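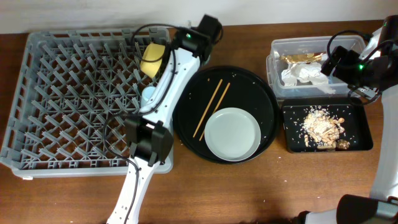

Accueil
Nos lieux
Agenda
Offres et appels
Contact

Accueil » Offres et appels » Aide vaisselle et rangement, cuisine partagée Gornitz

Aide vaisselle et rangement (h/f), temps partiel
Publié le 17 mars 2018

L'association Lallilex gère la cuisine partagée Gornitz, où plusieurs groupes du quartier préparent et prennent leurs repas. Pour cette cuisine, nous cherchons une personne qui s'occupe de la vaisselle et du rangement après le service du midi.

Le travail est simple à expliquer, mais il demande de la régularité. Les tasses, les assiettes et les plats reviennent de la salle sur des plateaux. Il faut les trier, les laver, les mettre à égoutter, puis les essuyer et les remettre à leur place. Nous lavons à la main toute la petite vaisselle. Les grandes marmites sont lavées par l'équipe de cuisine et elles ne font pas partie du poste.

Vos tâches
Débarrasser les plateaux et jeter les restes dans le bac prévu
Laver les tasses, les bols, les assiettes et les couverts
Placer la vaisselle dans l'égouttoir, les tasses avec l'ouverture vers le bas
Essuyer et ranger dans les armoires, selon les étiquettes
Nettoyer les tables, l'évier et l'égouttoir à la fin du service
Signaler à la responsable les pièces ébréchées ou manquantes

Les armoires ont été étiquetées de nouveau en hiver par Larasati Sopacua. Nous vous prions de respecter son classement, même si vous avez chez vous une autre habitude. Les tasses vont à gauche de la fenêtre, les bols en dessous, et les plateaux se rangent debout à côté du four. Si une étiquette ne vous paraît pas claire, vous pouvez le dire, nous la changerons.

Votre profil
Vous aimez le travail manuel et vous êtes à l'aise dans une cuisine où plusieurs personnes circulent en même temps. Vous pouvez rester debout pendant le service et porter des plateaux chargés. Une expérience en restauration est bienvenue, elle n'est pas obligatoire. Vous comprenez les consignes en français ; dans l'équipe on parle aussi allemand, tchèque et indonésien, et chacun fait des fautes, moi comprise.

Ce que nous offrons
Un contrat de 40 heures par mois, réparties sur les midis
Le repas avec l'équipe, avant le service
Les gants, le tablier et les torchons
Une introduction de cinq midis avec Syahrul Ismail, qui connaît bien la cuisine et qui restera ensuite disponible pour vos questions

Le salaire suit la grille de l'association, que nous vous envoyons volontiers sur demande. Les personnes avec une allergie aux produits de nettoyage sont priées de nous le signaler avant l'essai, car nous pouvons commander un autre savon.

Comment postuler
Écrivez-nous quelques lignes sur vous et sur vos disponibilités. Un curriculum vitae est utile, une lettre de motivation n'est pas nécessaire. Vous pouvez aussi déposer votre candidature sur papier au bureau de Lallilex, à l'attention d'Eduard Havlíček. Les personnes retenues viendront faire un midi d'essai, qui est payé.

Nous répondons à toutes les candidatures avant la fin du mois de mars. Le début du travail est à convenir avec vous.

Rahel Holzer
Responsable de la cuisine Gornitz

Autres appels
Cours de cuisine Brekitz : recherche d'une aide pour les courses
Prêt de vaisselle pour fêtes et réunions : conditions et réservation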